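Does a traded pick still count against the rookie pool in Tenell?

Our league moved over to Tenell in April and the draft is Wednesday night. I have the 17 pick and a team wants it for their second rounder plus a veteran guard. My rookie pool is 108 and I have 100 of it tied up already. If I trade the pick, does the slot money go with it or do I still carry it? The help pages only talk about trades made after the draft. We start two linemen and a tackle, if that matters.

3 answers

Answer 1 (accepted)

The money goes with the pick. Tenell doesn't charge a slot until a player is attached to it, so whoever is holding 17 when it comes up pays for it. You would be charged for the second rounder when you use it, and the guard counts on your regular cap, not the rookie pool.

Two things to check before you accept:

1. Open League Setup, then Draft, and look at Slot Charge. It should say "at selection." If your commissioner copied settings from the old site it may say "at season start," and then you are stuck with the charge even after the trade.

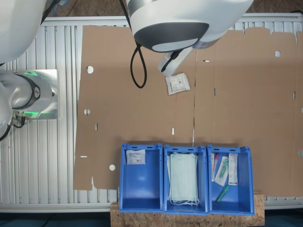
2. Look at the trade deadline. Ours locked one hour before the first pick and a deal sat there pending all night — the commissioner had to push it through by hand.

As for the trade, I would keep the pick if there is a tackle on the board. Guards are easy to find in season.

Answer 2

Same as above, except in the Haworth scoring format the regular cap is 200 and veterans acquired before the draft count double until week one. Check which format you are in. We got burned on this in the Clotstead league.

Answer 3

we use Iter and it just lets you trade whatever. never had a problem. take the guard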